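Robot Learning from Demonstration
Handout 4: Collecting data with hand-held grippers

Course leader: Zdenka Karagiannis
Lab sessions: Milovan Dervishi, Hastwood building

Last time we looked at teleoperation, where a person drives the arm and the arm records its own joints. It gives clean data but it is slow, and you need the arm. This handout covers the other route: the person holds the gripper, and the robot comes in only at training time.

What gets recorded

Each gripper has its own wide-angle camera. A further camera sits on the operator's head. From these we want three things at every time step: where each gripper is, how far it is open, and what it can see.

The printed square markers help with the first. A marker of known size gives position and angle from a single view, as long as all four corners are visible. When a hand or a shelf hides one, the tracker has to fill the gap from the gripper camera alone, and drift builds up quickly.

The Tudeck task set

We use the tabletop part of Tudeck in the exercises. It has 37 tasks, 11 of which need both hands. Objects are everyday ones – frames, vases, bottles – and are put down in a new position before each demonstration. If the start never changes, the policy learns the path and ignores the object.

Two gripper views and one head view, all from the same place:

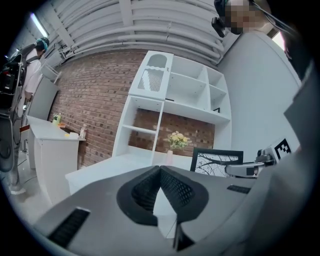
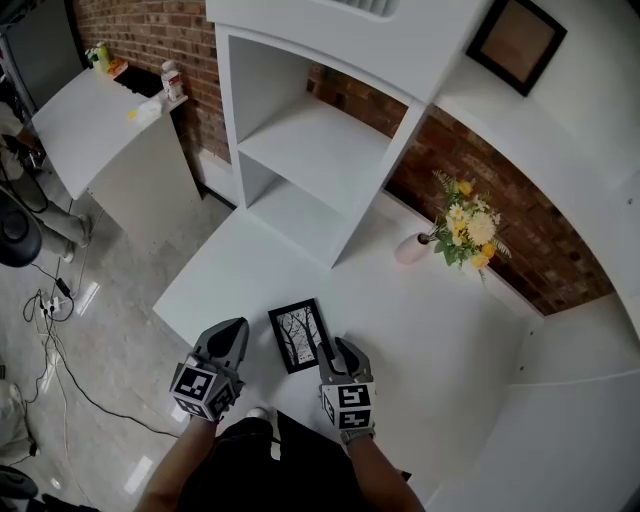
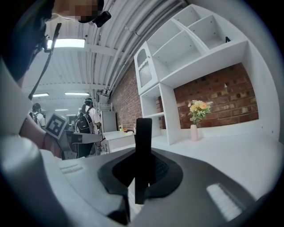
A common first mistake is to treat the head view as an input to the policy. The robot in our lab has no head camera, so anything learned from that view is lost when you deploy. Use it for checking and labelling only.

Result to know for the exercise

In the Cileck comparison, a policy trained on gripper views alone finished 59 per cent of the two-handed trials. Most failures came at the moment of grasp. The fingers arrived in the right place but closed too early, which points to a timing error between the camera and the width signal. Check this offset in your own data before you train anything.

Reading: Mladenović notes, section 4, up to the part on relative poses. Skip the proof.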